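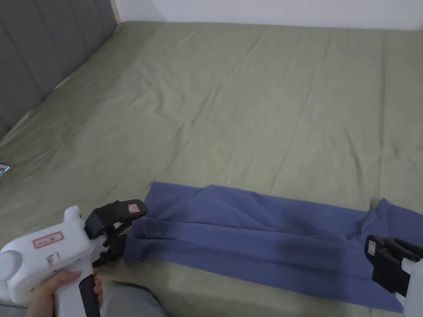
Are you sure it's the soap and not the rinse, somebody had written in the margin of my last entry, and would it hurt to try the same load with the soap left out altogether? It's a fair question and it has been bothering me all through lunch, so I'm going to work through it here before I touch anything else.

November, afternoon, wash room

For anyone picking this notebook up cold: we're still chasing the stiff cotton. Things go in soft and come off the line feeling like a cereal box, and it got worse when we moved over to the Fedard well. My guess up to now has been that the Pirier soap flakes are reacting with the hard water and leaving scum in the fabric. Anybody who has cleaned a bathtub ring in an old house knows the stuff I mean (gray, a bit waxy, clings like anything). I was so pleased with that idea that I never ran a blank. So, margin writer, whoever you are, you have a point and I owe you a coffee.

Ran the blank this morning. Old flannel squares from the rag bin, already washed more times than I could tell you, went into plain well water at the usual setting, no soap, and then I hung them by the window. They came out a little crisp, I'd say, though nowhere near as bad as the soaped ones. The hardness alone is doing a bit of it, then, and the soap a good deal more. I did the feel test with my eyes shut and had the squares shuffled for me first, and I still picked the soaped ones every time, which I'll admit made me feel rather clever. 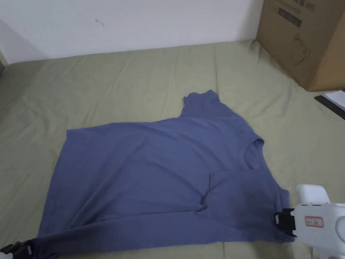

The next thing was the rinse. Our old Vudell machine only gives one proper rinse and then a sort of half-hearted spray, so I took the wet squares out and rinsed them by hand in the big sink, two full changes of water, and put them through the Stan spinner afterward. That spinner is a lovely thing, by the way, and whoever oiled it has my thanks, it used to howl. The hand-rinsed squares dried noticeably softer. They weren't like new, but I'd have been happy to use one as a dishcloth.

Then I got greedy and tried vinegar in the last rinse, 80 milliliters of the ordinary white kind to a sinkful. Softer again! There was a faint pickle smell while they were damp and none at all once they'd dried, at least to my nose, and my nose has had a cold since last month so please check it for me.

Things I'm not happy with. The sink isn't marked, so "a sinkful" is whatever I felt like at the time, and I need to scratch a line on it. The line by the window catches the sun and the one by the door doesn't, and I mixed them up halfway through without writing down which square went where. Also I shook some of the squares out before hanging and forgot to shake the others, and a good snap makes a difference you can feel. I'll redo the vinegar batch properly, all on the door line and all shaken.

The spin setting is worth writing down too. I had it at about 2,000 and the squares came out with hard creases that stayed in when they dried, so a lower speed might help the feel as well as the look. Trying that next.

Please leave my two jars of cloudy rinse water on the shelf above the radiator. I'm letting them settle overnight and I want to see what's at the bottom in the morning. The lids are on loosely, so don't tip them.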